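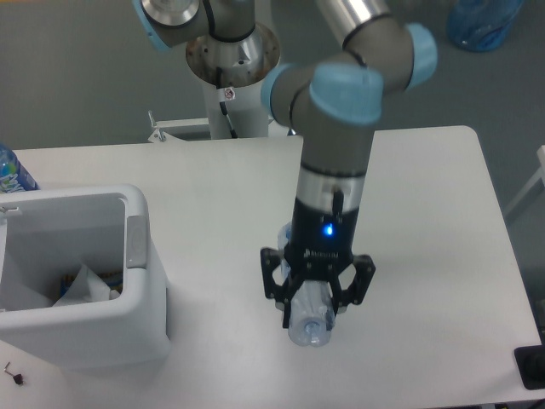 A bottle in the gripper at Enville, cap end down, with the bin beside it.

When Folasade Ojo came to the sorting lab at Enville, the rules for working with the arm filled 5 sheets of paper. They were taped on a door. Everybody had signed them, and very few people could repeat them to me.

Her new version fits on one page. It begins with the table, and she was strict about this when we spoke. Before any program starts, the operator must look at the whole surface and say aloud what is on it. A bottle, a bin, a tool. If the thing has no part in the task, it should be written in the log or taken away.

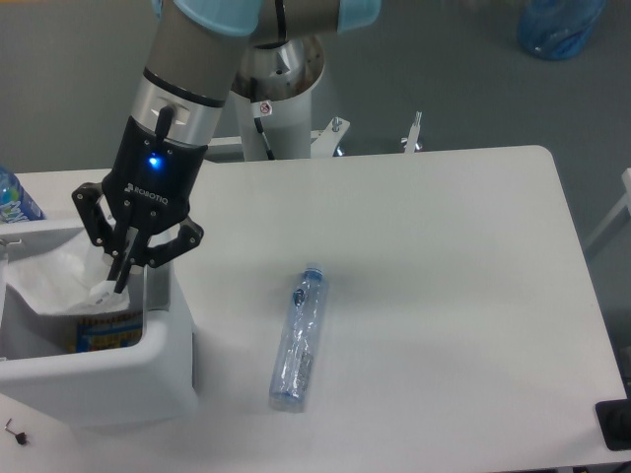 The second rule concerns speed. In the teaching phase the arm may not go faster than the limit chosen in the risk assessment, and the limit is written on the page by hand, with initials. "If it is printed, people believe it came from the factory," Ojo told me. "With a pen, they know that a colleague decided it."

I have visited many labs where such a page would be called too simple. Cillian Corrigan, who audits robot cells for Brevamton, thinks the opposite. He has read 335 safety files in his career and he remembers best the short ones.

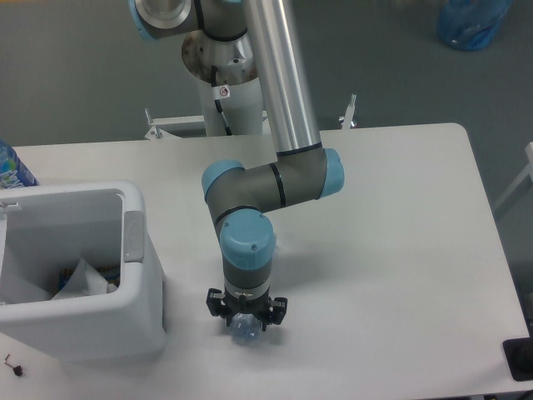

Tomás Marinho

Corrigan has one complaint, and he made it twice during my visit. The page says who may start the arm, but it does not say who may approach it after a stop. For him this is the weak point of small labs. A stopped arm looks finished, while the program may only be waiting for its next signal. He wants a clear order - stop, confirm, then reach in - and he wants the same person to do all of it.

Ojo accepted this and added a line the same afternoon. She also keeps a count of the grasps, now about 4000, and beside each failed one there must be a cause in plain words. "Gripper error" is not allowed as a cause. "Bottle rolled" is allowed.
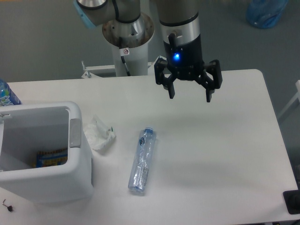 The gripper open over the table, with a bottle and a crumpled tissue below.

The page will be reviewed again in May. Lacey Whiteley, the newest operator, has asked for bigger letters.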